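Search this site Search Go

3 Setup and Upkeep of the Simulated Cell

3.1 Layout of the cell

All of the work in this paper uses one cell, which we call Purker. It is a rendered copy of a tabletop station with a single arm. The model of the arm was taken over from an older project, Tollia, and has been changed in small ways by almost everyone who has worked on it. This section covers how the cell is put together, how it is checked between batches, and two repairs that were needed before the final runs.

The arm is fixed to its own mount beside the table. The mount and the table are separate bodies in the scene file, and only the mount is tied to the world origin. In the first version the arm was a child of the table. When Väisänen lowered the table for a different task, the arm went down with it, and every stored start pose was wrong by the same offset. Since then the two are never linked, and the table height is read from the settings file when the scene loads.

Three views are kept for each run. One looks at the base and the reach of the arm, one takes in more of the room, and one rides close to the gripper. The close view is the one the policy depends on most. The other two are used for checking, but they are stored at the same rate so that the three can be lined up step by step.

3.2 Objects and surfaces

Objects on the table are drawn from a library named Honkanen, which holds 1480 meshes. Each mesh has a visible shape and a simpler collision shape. Bowls need more care than most, as a plain convex hull closes the opening and the fingers stop at an invisible lid. For bowls we split the collision shape into a ring of 15 wall pieces and a flat base. This is slower to load but lets a finger go over the rim.

Table and floor textures are picked by a small tool, Plaster, at the start of a batch. It also sets the lights and the furniture near the walls. Clutter is placed after the task objects, and a clutter object that touches a task object is removed and drawn again.

3.3 Routine checks

Before a batch is started, the operator goes through a short routine:

1. Load the scene with the arm in its home pose and step the physics with no commands. Any joint that drifts is looked at before going on.
2. Open and close the gripper on nothing. Both fingers must meet at the center line.
3. Lower the open gripper over a bowl until one finger is inside the rim, then read the contact forces.
4. Save one picture from each view and compare it with the stored set for that view.

Step 4 was added in April, after a batch of 2353 runs had been stored with the close view turned a few degrees from its proper angle. The runs could not be used for training. Saarinen now keeps the stored set, and a change to any camera has to go in together with a new set of pictures – the loader refuses the change otherwise.

Figure 2 gives one picture from each of the three views. Bowls on a wood-grain table appear in all of them.
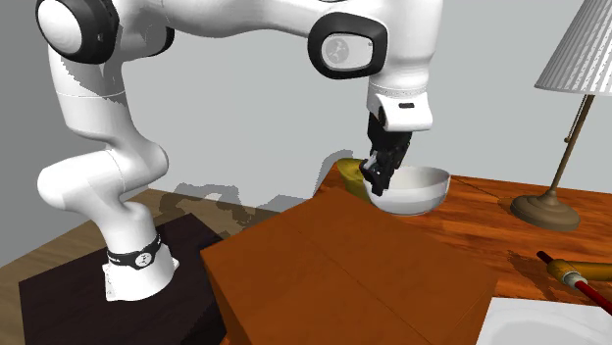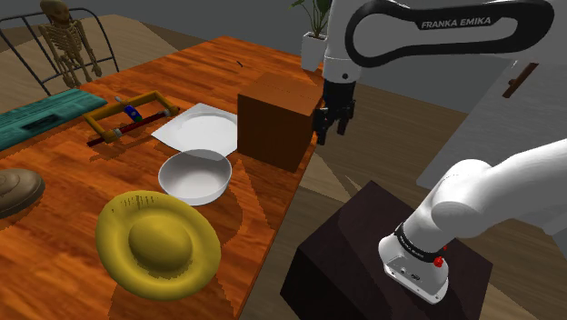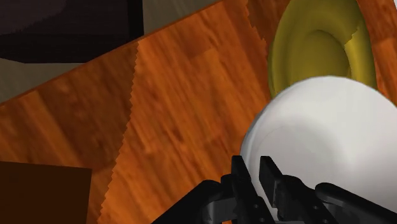 Figure 2. The Purker cell: base view (top), room view (middle) and close view (bottom).

3.4 Repairs

Two faults were fixed before the final runs. The first was in the gripper. The two fingers are driven by one command, but the friction values had been set on one finger only, so thin rims slid toward the other side during a lift. Setting the same values on both fingers cured most of the slips. We then went back over the 13 tasks that use a rim grasp and ran them again from the same seeds.

The second fault was in the timing. The close view was rendered one physics step later than the joint readings it was stored with. At low speed the gap is too small to notice by eye, but it shows up as a steady error near contact. The render call was moved ahead of the physics step, and the stored set was made again. The version of the cell used for all results in Section 4 was frozen on 1 December 2024 – later changes are kept on a separate branch and are not reported here.

Contact the authors | Copyright Väisänen and Saarinen | Back to top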